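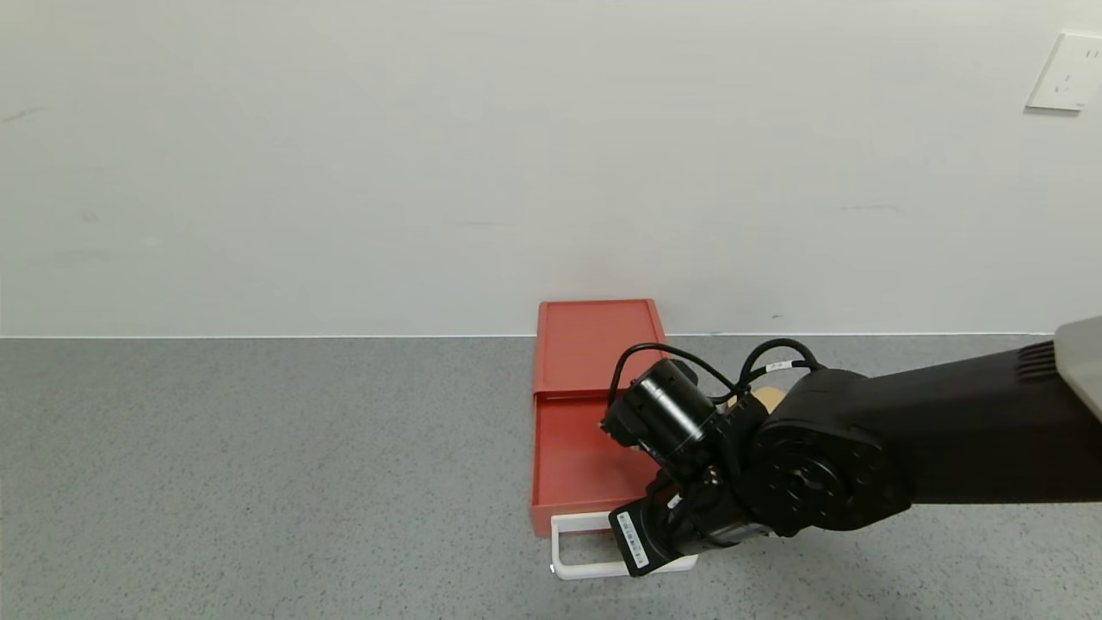 Chapter 9
Drawers and Small Storage Units

A drawer is a box that slides inside a larger box. The outer box is called the case. The low red unit in the opening photograph has a flat top, a single drawer pulled partly open, and a white loop handle on the drawer front. Most of the parts covered in this chapter can be found on a unit that simple.

Units like this stand on the floor, often with the back against a wall. Placement matters more than students expect. A drawer needs clear floor in front of it equal to its full travel, plus room for a person to bend or kneel. Measure both before you choose a spot.

Section 9.1 covers the case and the top panel. Section 9.2 covers the drawer box and the way it runs. Section 9.3 deals with handles. A loop handle lets the fingers pass behind the bar, while a knob has to be pinched. Pallavi Vishwakarma's notes on handle height are reprinted on page 168.

Before you begin, find a drawer at home or in the classroom and open it halfway. Push down lightly on the front edge. Write down how far it drops and whether it still slides. You will use these notes in Exercise 2.

Terms to know: case, top panel, drawer box, drawer front, travel, loop handle, stop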